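Opinion | Town Life
14 comments | 37 shares

Keep the evening hours at Halliday library

When I moved to Promasholm I did not know one person and my English was from books. The library on Halliday Street was open until nine in the evening, and this is how I learned to live here. Now the town wants to close it at five. I think it is a mistake.

The saving is 4000 dollars in a year. I respect that money must come from somewhere. But who can visit a library before five? I finish my shift at six, and many of my neighbors finish later.

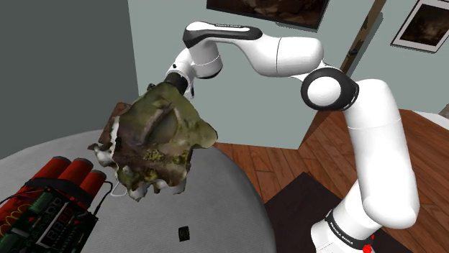

Cameron Ngata wrote in this same section last month that everything is now on the phone, so a building is not so necessary. He writes well, but I do not agree. A phone does not have a big table, and it does not have Trudy Kerslake at the front desk, who corrected my first job letter and was very kind about my spelling.

In Flollham they cut the evening hours first also. One year after, they said that few people come, and they cut the mornings. I am afraid of the same order of things with us.

There is a petition with 300 names on it, mine is one of them. Maybe it looks small for a town like ours. Still, people who work in the evening are not easy to find with a paper and a pen - they are at work.

If closing earlier is really needed, let us try two late evenings in a week and see who comes. I will be there, at the table near the radiator.

Filed under: Libraries, Local budget, Your view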